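Buying and Running a Vehicle: Session 6
Used car listings and what they leave out
Tutor: Sumathi Rai

Before we start, a word on last session. Several of you asked whether a full service history means the car has been looked after. It means somebody stamped a book. Ask for the invoices. If the seller has a stamp for every year and no paper to go with any of them, treat the stamps as decoration.

6.1 Reading the advert

Take the Latier estate listing from the reading pack. The seller, Diekmann, calls it "immaculate", "a joy to drive" and "ideal family transport". None of those words can be checked, so cross them out. What remains is the mileage, the number of keepers, the date the MOT runs out and the price. Two of the four are missing from the advert.

Phrases to be wary of:
"Drives well for its age" — compared with what?
"Minor cosmetic marks": ask for photographs in daylight, all four corners and the sills.
"Air con needs a regas". Possibly. A system that has lost its gas has often lost it through a hole, and a regas will not mend that.
"First to see will buy". Then why is it still up?

6.2 Boot space

Makers quote boot volume in litres, and some measure to the roof while others stop at the parcel shelf. Two figures in two brochures may not be describing the same thing. Torbjørn Nordin's paper (optional reading) argues that the figure is useless to an ordinary buyer. I would not go that far, but I have yet to see a litre figure tell anyone whether a pushchair will go in flat.

Take your own things to the viewing. Look at the height of the loading lip and the width between the wheel arches, then fold the seats and see whether the floor is level. 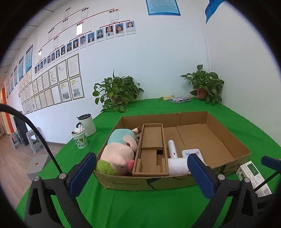 Fig. 6.1 Open cardboard box with a soft toy pig and a card divider.

6.3 Dealer finance

The monthly payment is the number the salesman wants you to look at. Look at the total. In the worked case the cash price is left out on purpose: Orgate offers a deposit of £2,000 and 48 monthly payments, with a final sum to pay if you want to keep the car. Before the class, write down everything you would need to know to say whether this is a good deal. Most groups miss the mileage limit and the charge for going over it.

"Deposit contribution" deserves some doubt as well. If the dealer puts in money only when you borrow from him, ask what the rate would be without it.

6.4 Warranties

Read the exclusions first. The Flalora policy in your pack has 13 of them, and "wear and tear" is never defined. Esperanza Obi will take the seminar on this and expects you to have marked up your copy.

For next time: bring one real advert, with every claim you cannot check struck through.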